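**Calcaire : vinaigre ou acide citrique ?**

**janka_m**
Bonjour à tous. Je m'appelle Janka Matoušek, je vis à Flastdale depuis décembre. L'eau de cette ville est très dure et ma bouilloire Ornura fait déjà un bruit étrange. Je vous demande conseil : quel produit utilisez-vous ? Pour le thé, j'ai quatre mugs sur une petite étagère et je voudrais ne pas y boire du vinaigre.

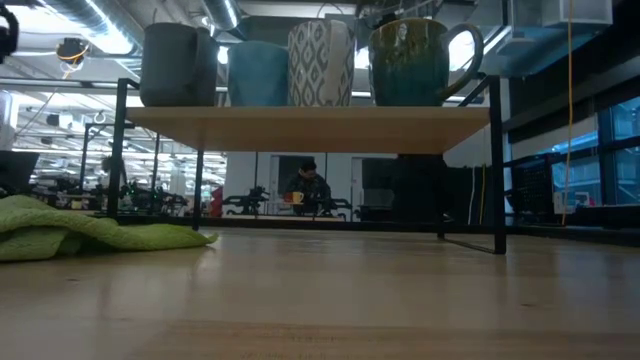

### Réponses

**palacios40**
Acide citrique, sans hésiter. Une cuillère à soupe pour un litre d'eau, vous laissez agir 27 minutes, puis vous rincez deux fois.

**Prarkia722**
Pas d'accord. Le vinaigre blanc coûte moins cher et je l'emploie depuis toujours. L'odeur part si on fait bouillir de l'eau claire après.

**palacios40**
Elle part de la bouilloire, peut-être. De ma cuisine, non.

**janka_m**
Merci pour vos réponses. J'ai essayé l'acide citrique hier soir, à froid, et le fond est redevenu presque propre. J'ai comparé ensuite le même thé avec l'eau du robinet et avec l'eau filtrée.

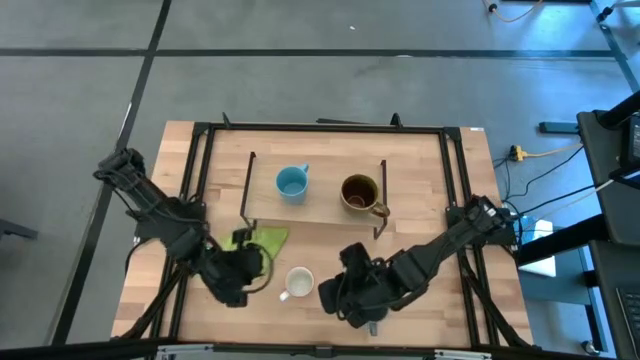
Avec l'eau filtrée, je ne vois plus de film à la surface du thé, mais le goût me semble un peu plat. Est-ce que quelqu'un mélange les deux eaux ?

**Prarkia722**
Oui, moitié-moitié. Et essayez quand même le vinaigre une fois.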